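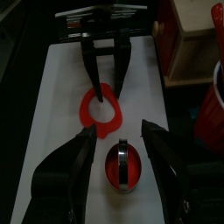

Page last changed: January

Collecting two-arm demonstrations with small parts

Reading time: 6 min

This page covers recording teleoperated episodes on the two-arm bench for the small-parts task set. It assumes the arms are homed and the leader handles are paired. If they are not, do the Trarix setup page first.

The parts used in the view at the top are a flat red rubbery ring and a shallow red dish with a curved metal handle. Both are on the white tabletop, within reach of both grippers. The ring has a small tab on its lower edge. Keep that tab in mind, as it comes up again under placement.

Before you record

Start the Trorker recorder and load the profile named small_parts_dual. Check that both wrist streams and all joint channels show green. A stream that drops to amber during warm-up will usually drop again in the middle of an episode, so restart it now.

Open the right gripper fully and look at its wrist view. Both of its fingers should be visible at the bottom of the picture. If only one finger shows, the camera has turned on its mount. Loosen the clamp, turn it back and tighten. Do not correct this with a software crop – the crop is not stored with the episode, and the training job will see the uncropped picture.

Set the episode length limit to 400 steps. Anything longer is rejected at upload.

Placing the parts

Put the ring flat near the middle of the table. Turn the tab to a new direction for each episode. In the first batch Ragnvald Boström recorded, the tab pointed toward the right arm nearly every time, and the policy learned to reach for that spot whether the tab was there or not.

Place the dish upright, handle up, anywhere the right gripper can close over it without stretching. Vary the gap between ring and dish. Leave at least a finger's width between them, or the left gripper will catch the dish on its way down.

Recording an episode

1. Move both arms to the ready pose and wait for the tone.
2. Press the left pedal to start.
3. Lower the left gripper until one fingertip is inside the opening of the ring and the other is outside the rim. Close slowly.
4. Hold the right gripper open over its part while the left arm works. It may drift a little. Do not park it.
5. Lift the ring, then grasp the dish by the handle.
6. Set both parts down in the target area and open both grippers.
7. Press the left pedal to stop.

Keep the speed even. Long pauses are the most common fault in new operators' data, and the model copies them. If you need to think, stop, discard and reset.

A missed grasp is fine to keep if you recover from it within the same episode. Tag it "recovery". If the ring leaves the table, discard.

How many to record

A full set for one pair of parts is 300 kept episodes. Split the work into 4 sessions, with a different operator for at least one of them. Trygve Løken's tests on the Tirkska arms showed little gain past that number for a single pair; new parts helped more than extra episodes of old ones.

Upload

Run the check script before uploading. It flags frozen frames, missing joint data and episodes with no gripper motion. Fix the tags, delete the flagged episodes and push the rest to the Limsakul folder. Uploads that arrive by Friday noon go into the weekend training run.

The default buffer is 4000 frames per stream. If the recorder reports a full buffer, let it finish writing to disk before you press the pedal again.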